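Lundavura lily vase in "smoke", real or later?

Started by fernpitcher, 23 Oct 2018

fernpitcher wrote:
Picked up a Lundavura water lily vase at an estate sale in July and I keep going back and forth on it. The seller had it tagged as smoke over marigold, original 1920s production. It's the 9 inch size with a crimped top, ground base, no mark. The Doolan price guide says the smoke color is "scarce, 22 reported." I paid $226 for it, which felt like a steal at the time and now feels like a warning. Anyone here own one they're sure about?

ridgeline_glass wrote:
"Reported" by who? That number has been in every edition of Doolan and it never moves. Either people stopped finding them or they stopped updating the line. I'd want a lot more than a tag from an estate sale before I called it smoke. Most of what gets sold as smoke is a weak marigold on clear with a gray cast from bad light.

saltcellar wrote:
Agree on the light. Take it outside on an overcast day and look at the base, where there's no spray. If the base glass is clear, fine, that's what it should be. If the base has any gray in it you have a different piece altogether. And when you handle it, wash it in lukewarm water only and pat it, don't rub. I've seen people take the spray right off the high points.

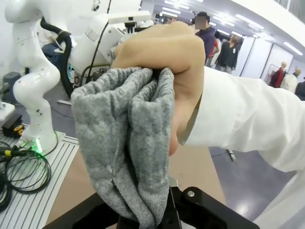 Gray knit, bunched up.

I use old knit stuff for patting dry and never terry cloth, the loops catch on crimped edges. Other people will tell you different.

ridgeline_glass wrote:
I'll tell you different. Air dry upside down on a rack. Any cloth is a risk on a ruffled top.

saltcellar wrote:
Been doing it my way for years with no chips. Upside down on a crimped rim is how you get chips.

fernpitcher wrote:
OK, took it out this morning. Base is clear. The iridescence is more silver than gold up to the second row of lilies, then it goes gold near the top. Mold seams stop just under the crimp. The inside of the base has a faint swirl I can feel with a fingertip.

Brarnitz_Bob wrote:
Silver at the bottom and gold at the top is what I'd expect from the Clilus reissues. They bought some of the Lundavura molds when the factory shut and ran them for years, mostly for gift shops. The vase was one. They did it in marigold, a green, and something their catalog called "dusk." People have been selling dusk as smoke ever since.

ridgeline_glass wrote:
Do you have that catalog? I hear about the Clilus catalog every time this comes up and I have yet to see a page of it. As far as I can tell the whole dusk story goes back to one article in the Brarnitz club newsletter, and the author didn't show any paper either.

Brarnitz_Bob wrote:
I've handled one with the sticker still on it. No, I didn't buy it and no, I don't have a photo. Believe it or don't.

ridgeline_glass wrote:
Then I'll go with don't, for now. No offense meant. I'm not saying it's old, either. I'm saying we have a price guide that doesn't show its work and a reissue theory that doesn't either.

tumblerhound wrote:
For what it's worth, a smoke one sold in July for $1,947 in the same 9 inch size. The auction listing said "guaranteed period" with nothing to back it up. Two bidders ran it up and everybody else was out early.
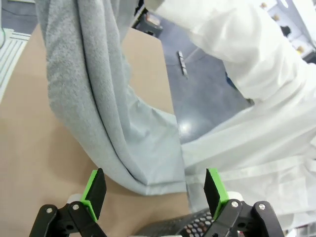 So I wouldn't use that price for anything. A result with two people chasing it tells you what those two people wanted that day. The next one could bring a tenth of it, and I've watched that happen with the Lundavura compotes. What I'd like to know is the weight. The ones I trust are light for their size, and the one reissue I owned (green, so no argument about what it was) was clunky, thick through the foot.

saltcellar wrote:
Weight isn't proof. Vases from the same mold vary a lot depending on the gather and how far they were swung.

tumblerhound wrote:
These weren't swung, they were crimped straight out of the mold. But fine, it's one point of evidence. Ground base is another. Was it ground flat or just fire polished? Gift shop glass usually didn't get the extra work.

fernpitcher wrote:
Ground, with fine circular scratches, and there's some wear on top of that going in all directions. I'll borrow a scale from work. A dealer in town has offered me $2,000 for it without seeing it in person, which I'm guessing I should not get excited about.

ridgeline_glass wrote:
Get it in writing with a deposit and then get excited. Once he has it in his hands it will turn into a reissue.

Brarnitz_Bob wrote:
On that we agree. Post the weight when you have it, and a measurement across the foot.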